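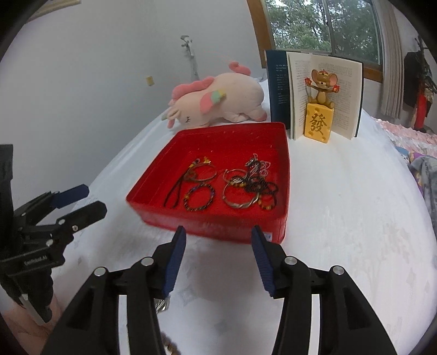 Nomvula Hendricks wanted to know why anyone has to show a robot how to pick up a bracelet at all, when a computer can already play chess and add up long sums. Surely a person could just write the instructions down.

It is a fair point, and people did try it that way first. Writing instructions works well when everything is always in the same place. A machine in a factory that puts lids on jars can be told: move down this far, turn this much, move up again. The jars arrive in a line and they are all the same size.

A bracelet is a different sort of problem. It has no fixed shape. Drop it twice and it lands in two different ways. It may lie in a neat ring, or it may be heaped up with another bracelet through the middle of it. To write instructions for every way a string of beads can fall, you would need more pages than anyone could finish.

So the robot is given examples. A program looks through many recordings of the job being done and works out for itself what the recordings have in common. This kind of program is called a learning system. The rest of this page explains where the examples come from.

What is in one example

One example is called an episode. It is a recording of one job, from the start to the end. A job can be small, such as lifting one bangle out of a tray and putting it down on the cloth.

An episode has several parts stored together.

The first part is video. The camera is fixed to the gripper, so it moves wherever the gripper moves. It sees the fingers, the thing the fingers are going towards and whatever happens to be nearby.

The second part is position. Many times a second, the system notes where the gripper is, which way it is pointing and how it is tilted.

The third part is the opening of the fingers. This is a single number. When the fingers are wide apart the number is large, and when they are shut it is zero.

The fourth part is a label. The label is a short sentence in ordinary words, such as "pick up the copper-coloured bangle". It tells the learning system what the person was trying to do.

All of these parts must be lined up in time. If the video runs even slightly behind the position numbers, the learning system will be told that the fingers closed before they reached the bangle. It has no way of knowing that this is a mistake, and it will learn to close too early.

Holding the gripper by hand

There is more than one way to make an episode. One way is to steer a whole robot arm from a distance, with levers or with a second arm that the real one copies. This gives good recordings, but it is slow, and the arm has to be bolted down somewhere.

Another way is to leave the arm out. A person holds a gripper in each hand and does the job with those. The person's own arms do the work that the robot's arms will do later. The fingers touching the objects are the same shape as the robot's fingers, so what the camera sees now is close to what the robot's camera will see in future.

The two black grippers in the picture are of this kind. One is open in front of the red tray and the other reaches in from the left. The fingers of the open one have ribbed pads on the inside. Ribs help a pad to hold on to something small and smooth.

People who have not used a gripper before are often surprised by how clumsy they feel. A human hand has a thumb and four fingers and can feel the lightest touch on the skin. This gripper has two fingers and no skin. Picking up a thin bangle that is lying flat is a good test. The tips have to go down on either side of the metal, close, and come up without tipping it. Kamonchanok Ongart, at the firm Clako in Premmont, trains the people who do the recording there. Her rule is that a new person practises for 15 minutes with the recording switched off before making any episodes.

Why jewellery is a hard subject

A learning system needs easy jobs and difficult ones. Blocks and cups are easy. Jewellery is difficult for these reasons.

Thin things are hard to see. From some angles a narrow bangle is only a line.

Shiny things change. Light bounces off them, and the bright spot moves when the camera moves. The tray can be shiny too, like the glossy front wall of the red one.

Strings of beads bend. When you lift one end, the rest follows in its own time and may drag something else along. Engineers call objects like this deformable, which means that they change shape when you push or pull them.

Things overlap. On the right of the tray one bracelet lies across two bangles, and beside it is a tangle of black beads in several loops. Before the gripper can take one piece, something has to be decided about the order. A person does this so quickly that it hardly feels like deciding. The learning system has to pick it up from the episodes, by seeing many cases in which the top piece was moved first.

Why there is a unicorn

A table in a laboratory can be kept very plain. If every episode is recorded on a plain table, the learning system may come to depend on the plainness. Put the robot in a bedroom, with a book and soft toys standing about, and it may fail at a job it did perfectly well the day before.

Objects that are not part of the job are called distractors. The plush unicorn, the open book and the mouse on its yellow block can all be distractors when the job concerns only the bracelets. Across many episodes the distractors are changed. The system then finds that the unicorn makes no difference to how a bangle should be lifted, and it gives the unicorn very little weight.

The same is done with light, with the cloth and with the view through the window. Changing things on purpose like this is called adding variety. Variety is worth more than repetition. A hundred episodes of one bangle in one spot teach a system a good deal about that spot and very little about bangles.

How a session is run

Each firm has its own method. At Clako a session goes like this.

The objects are set out. A list says which objects are to be used, but it does not say exactly where each should lie. Small differences are wanted.

The recorder, meaning the person with the grippers, reads the label for the first job. The recording starts with both grippers held still for 2 seconds, which gives a clean beginning. The job is done at a steady speed. The grippers are held still again and the recording stops.

The objects are then moved and the job is repeated. After 29 episodes the recorder changes to a different job and the distractors are swapped. There is a rest of 5 minutes at this point. Tired hands make jerky movements, and jerky movements are recorded as faithfully as smooth ones.

Mistakes

If the gripper drops a bead string, the episode is kept, provided the recorder picks the string up again and finishes the job. A robot will drop things as well, and it needs to have seen how to carry on afterwards. Episodes of this type are marked "recovery".

Some mistakes do cause an episode to be thrown away. These include a hand or sleeve covering the camera, a job that does not match its label, and a gap in the position numbers.

Qusai Hourani checks episodes for a living, on a set of recordings called Matar. He watches each one at double speed with the position shown as a wavy line underneath. A sudden spike in the line means that the system lost track of the gripper for a moment. He estimates that labels cause more trouble than spikes. If one recorder writes "bangle" and another writes "ring" for the same object, the learning system has to cope with two names for it, so the words are agreed beforehand and pinned up where the recorders can read them.

After the recording

The checked episodes are copied to a large computer and the learning begins. The system is shown a moment from an episode and has to predict what the gripper did next. Its first predictions are very poor. Each time, the prediction is compared with what the person did, and a great many small numbers inside the program are adjusted so that the next prediction will be slightly closer. This is repeated over and over, and it is called training.

When training is finished, the program is put on a real robot arm and tested with objects it has not met before. The arm used at Clako is known as Tola. The test results show which jobs are still weak, and the next list of objects is drawn up from them. At present the weak job is unhooking one bead string from another, so more tangles are planned for December.

Words used on this page

Deformable: able to change shape when pushed or pulled.
Distractor: an object that is in view but is not part of the job.
Episode: a recording of one job from start to end.
Gripper: a tool with fingers for holding things, used as a robot's hand.
Label: a short sentence that says what the job was.
Training: adjusting a learning system so that its predictions come closer to the examples.

Something to try

You need a pair of kitchen tongs, a tray and a few bracelets or lengths of string. Ask someone to drop the bracelets on the tray without arranging them. Lift one out with the tongs and put it on the table. Now write down what you did, step by step — which piece you chose, where the tongs went in, when you squeezed. Drop the bracelets again and ask a friend to follow your steps exactly as written. Make a note of the first step that no longer fits.

Text by Danuta Ostrowski. Checked 5 November 2024.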